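Simulation Practice Board > Gripper Standards > Acceptance of simulated grasp trials

Lustum_QA
Posted 4 February 2022
Members are asked to comment on clause 3 of the draft. It requires that each simulated trial begin with the fingers open and clear of the part on both sides. 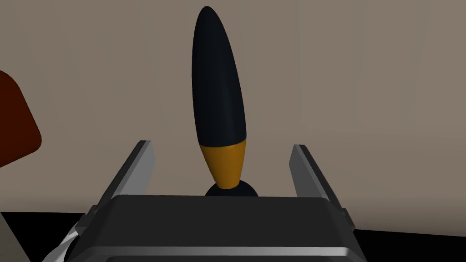
Damomex_Lab

We support clause 3 as written. The part should stand between the fingers with no contact before the close command is given. Our laboratory would add a minimum of 80 trials per part.

birkett_review
Reply to Damomex_Lab
We do not agree. Eighty trials is too few for tapered parts, and Birkett has asked for 300 since August. The clause should also cover trials with no part present.
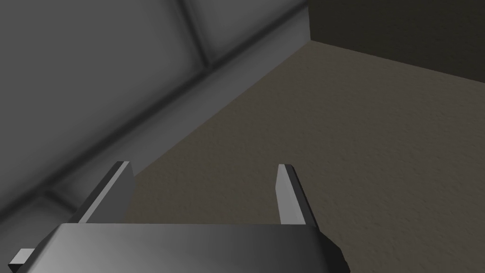

An empty close is a useful check on finger travel, and it should be logged under its own heading. Mixing it with grasp results makes the pass rate meaningless.

Damomex_Lab
Reply to birkett_review
Separate logging is acceptable to us. We maintain our objection to 300.

Cetevum_Ops
Could the minimum depend on part shape? We run 10 empty closes before each series and would like that recorded as permitted practice.

Lustum_QA
Noted. Please send proposed wording for the shape categories.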